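Citeck Room Guide
Part 4. Preparing the bedroom: folding clothes and making the bed

Please read the complete part before you start. The work is simple, but the order of the steps is important. If the bed is made first and the clothes are sorted later, the bed must be made two times.

4.1 What you need

One set of bed linen for each bed: bottom sheet, bedspread, pillowcase.
One cloth bag for clothes which go to the laundry room.
One soft brush for dust and hair.
One dry cloth for the desk.
The room card, which hangs in the corridor of the Hordiienko house next to the linen cupboard.

Note. The bedspreads in the Hordiienko house are not all of one size. The size is sewn in the corner, on the back side. A small spread on a wide bed leaves the sheet open at the side. It is permitted, but only on the side which looks to the wall.

4.2 Before you begin

1. Open the window or the door. The dust from a bedspread is more than people expect.
2. Move the chair fully under the desk. You will walk around the bed several times and the chair leg is in the way.
3. Look for cables on the desk side of the room. If a cable lies on the floor where you walk, put it back to the wall. Do not pull the plug out. The guest may be charging something.
4. Take everything from the bed and put it on the chair, except clothes. Clothes stay on the bed for section 4.3.

Caution. Do not put a glass, a cup or a telephone on the bed "only for one minute." In November we lost one telephone between the mattress and the wall, and it was necessary to move the whole bed to get it.

4.3 Folding dark clothes on the bed

The bed is the best folding table in the room. It is wide, it is soft, and its height is good for the back. For dark clothes please use the bedspread as the surface and not the bare sheet. White threads from the sheet stick to dark fabric and you will need the brush after.

1. Pull the bedspread flat with two hands, from the pillow end to the foot end. Small waves are not a problem at this moment.
2. Lay the garment with the front side down. Sleeves, if it has sleeves, go out to the left and to the right.
3. Go over the fabric with your open hand, from the middle to the outside. Do not press hard. Thin fabric with a shine keeps the mark of every finger.
4. Fold one side to the middle, then the other side. The two edges should meet but not lie one over another.
5. Fold the lower part up to the collar. For a long garment make two folds, for a short garment make one.
6. Turn the folded garment over, and put the corners square with your fingers.
7. Leave it on the bed until all the pieces are folded. Only then carry them to the shelf together.
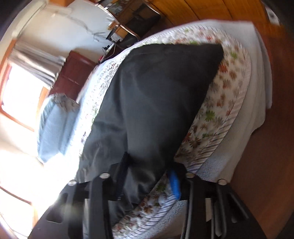 Matvii Dmytriv
Household instructor, Hordiienko house

A dark piece on a flowered spread is easy to see, and this helps you more than you may think. On a dark blanket I have myself left a black shirt two times and made the bed over it. With a light spread you see every corner of the fabric, also where it has creases and where it needs your hand again.

The stripes are also useful. If your spread has a striped border, as this one with its thin blue-gray stripes, you have a straight line ready for you. Put the long edge of the garment parallel to the border and fold along it. New people in the house learn straight folding in this way much faster than with a folding board.

Note. Soft creases in the fabric after folding are acceptable. Hard creases are not. If you find a hard crease, open the garment, shake it one time in the air and start again from step 2.

Note. A cloth bag is folded in the same manner as a garment, but first check that it is empty. Put your hand inside to the bottom, do not only look from above. Handles go inside the fold.

4.4 What to do with the folded pieces

1. Sort in two piles: clean and for washing. If you are not sure, it is for washing.
2. Clean pieces go to the shelf, with the fold to the front and the open edges to the back.
3. Pieces for washing go in the laundry bag. Do not fill the bag higher than the mark. The bags are Pelotar, the 55 liter kind, and when they are too full the cord does not close.
4. If the guest has left the clothes folded by himself, do not fold again. Move the pile as it is.

Caution. Never put the pile on the desk. The desk belongs to the guest and the things there must stay where they are. We clean the desk only in the free places between the things.

4.5 Making the bed after folding

1. Take the bedspread off and shake it outside or at the window. Fold it over the back of the chair.
2. Check the bottom sheet. If it has moved to one side, loosen all four corners and begin new. To pull only one corner does not help, the sheet goes back in the night.
3. Tuck the sheet under the mattress at the head and at the foot.
4. At the long sides you have a choice. The sheet can be tucked, or it can hang freely over the side of the mattress. In the Hordiienko house it may hang down, but it must not lie on the floor where somebody steps on it.
5. Put the pillow. The open end of the pillowcase looks away from the door.
6. Lay the bedspread with the flowers up. This sounds silly to write, but the back side of some spreads has also a weak print and in the evening light they look the same.
7. Bring the striped border to the edge of the bed and make it parallel with the mattress. Walk to the foot end and look along the border. A crooked line is seen from there at once.
8. Smooth the top from the middle outward, the same as with the garment.

Note. If the spread comes down more on one side, measure with your hand. One hand of difference is good enough. More than this, please pull it again.

4.6 The floor and the wood

The rooms on the upper level have wooden floors, and in several of them there is wood on the walls too. Wood is warm and pleasant but it does not like water.

1. Sweep along the planks, not across. The dust sits in the gaps and when you go across it stays there.
2. Start under the bed and finish at the door. Lift the hanging sheet with one hand when you sweep below it, and let it fall back afterwards.
3. Wipe with a cloth which is well pressed out. For one room 400 ml of water is enough. The Hidum floor soap is used one time in a month only, one cap in the bucket.
4. Wooden panels and cabinet doors are wiped dry, from top to bottom. Go carefully around switches and labels. Do not spray on them.
5. White walls are not wiped at all. If there is a gray line behind a cable, write it on the room card and we will paint it in spring.

Caution. If you have already made the bed and then you find dust on the panels, cover the bed with the old sheet from the cupboard before you wipe. Dust on the white part of a bedspread means one more washing.

4.7 If something is not right

The bedspread slides down in the day. The fabric below is too smooth. Put the thin blanket between the sheet and the spread.

Dark clothes have white threads after folding. You have folded on the sheet. Use the soft brush, always in one direction.

The sheet does not reach both sides. It is a sheet for the narrow bed. Bring it back to the cupboard and take one with the wide mark.

The spread has lost color. Write the size on the room card. Our spreads are washed at low temperature and without bleach, but the orange and the rust tones become pale before the others.

The chair does not go under the desk. Look for a cable behind the back leg. Do not push.

4.8 Last check

Stand in the door and look at the room one time slowly. The border is straight, the chair is under the desk, nothing lies on the floor. Write your initials on the room card and hang it back on its hook. The next part is about the bathroom and the towels.

Version of this part: 19/01/2019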